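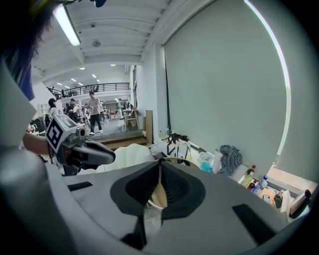 Margareta Marinescu was on 74 when the rain came back over Konholm. She walked off with her bat under her arm and sat on the pavilion step.

"How many do we need?" Filip asked.

"We need 259. We've got 12 overs, if they let us out again."

He did the sum on his fingers and gave up. Out in the middle they were dragging the covers on. The Hurelia bowlers stood under the sight screen and ate crisps.
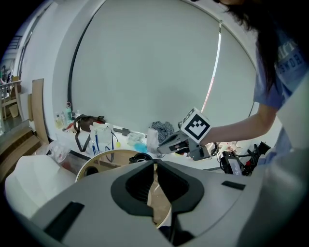 The round surface, with a black round object on top.

At ten past five the umpire came over and shook her hand. Margareta unbuckled her pads and put them in the bag.

"You'd have got your hundred," Filip said.

"Maybe. Pass me my shoes."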